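Newsletter > Home and Table > Small Repairs

The bread basket comes back

In August I asked in this newsletter if somebody had a basket which they did not use any more. I received 12 answers, and I want to thank everybody who wrote. Most of the baskets went to Zuweira Abugri for her shelves in the reading room, where they now hold yarn, pencils and children's gloves. One I kept for myself. It is dark, almost black, a long rectangle with round corners, and I use it for bread.

I must confess that I did not clean it correctly the first time. I put it under the tap like a plate. My neighbor Paavo Nurmi saw this through the kitchen door and was quite unhappy with me. He explained that a woven basket should be brushed first, when it is dry, and only after that wiped with a cloth which is a little damp. A soft paintbrush is good for the inside. For the outside, where the bands are thicker, he uses an old toothbrush and goes always along the band, never across it.

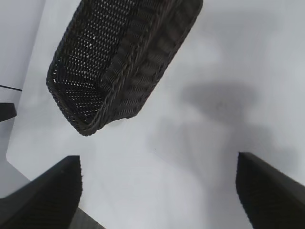 The bread basket on the white table. The thick braid goes all along the rim.

The braided rim is the part which takes the most time. Crumbs go between the strands and stay there. I turn the basket upside down over a newspaper and knock on the bottom with my hand, then I brush the rim, then I knock again. After the damp cloth it should stand 2 hours in a place with air, but not near the radiator. Oanh Bạch wrote to me that her mother puts a basket on its side for this, and I do it also now.

The inside of mine is woven with small gaps, so the light comes through the bottom in little points. It is pretty, but flour falls through the gaps as well. I tried paper napkins and did not like them. Now I use a cotton kitchen towel, 45 by 32 centimeters, folded one time the long way. The ends hang a little over the rim and I fold them back over the bread. The towel goes in the wash with the others, and the basket needs the big cleaning less often.

If a strand is broken, please do not pull it. Cut the loose end short with nail scissors and push it under the next band. Gregor Buchanan has promised to show us how to replace a whole strand, and I will write when we have agreed on an evening.

I still look for one round basket with a lid, for onions. Please leave a note for me with Nii Quaye at the front desk.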